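Balano sorting cell: frequently asked questions
Last updated 06/10/2018 by Joni Kauppinen

Who looks after the cell?
Joni on the software side, Eetu Karppinen for anything that needs a spanner. If neither of us is in, the cell is having a day off and so should you.

Can I move the tape on the table?
No. The red and blue bits are our position marks, and everything gets put back by them after a clean. If one peels up, stick a fresh piece in exactly the same spot and tell Eetu. Please don't improve the layout.
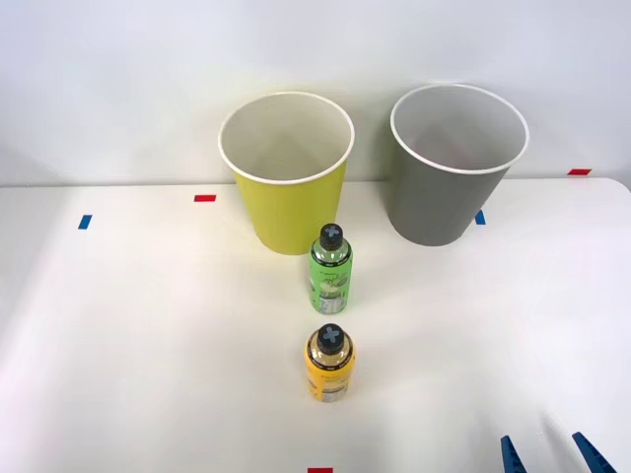 How do I clean the table?
Damp cloth, no solvent. Arm parked, stop button in. Polish makes the bottles skate about, as we learned in July, and the Stomex spray under the sink counts as polish whatever the label claims.

What can the gripper pick up?
Drinks bottles and cans, up to 300 grams. Full cans are over the limit. The arm will try anyway, being an optimist.

When do the fingers need changing?
Every 40 hours of running, or sooner if you find a split rib. Look along the inner faces with a torch, as that is where they go first. Spares are in the Sturno drawer, in pairs. Change both, even if one looks fine.

How do I fit a new pair?
Power off, 2 screws per finger, 6 mm socket. Snug is enough. Eetu has drilled out one overtightened screw this year and still brings it up at lunch. Then run the open and close test, and check the fingers open fully before you put anything on the table.
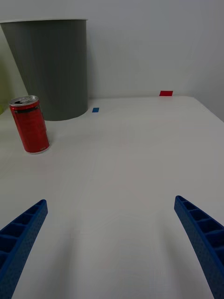

Fingers open, with a can standing in front of the grey bin.

The wrist camera has gone blurry. Is it broken?
Probably a thumbprint. Lens cloth first, panic second. If it stays blurry, ring Jääskeläinen and have the serial number ready, or they will send you off to find it.

Do I need to recalibrate after all this?
After new fingers, yes. After wiping the table, no, unless you leaned on the arm. You will know if you leaned on the arm.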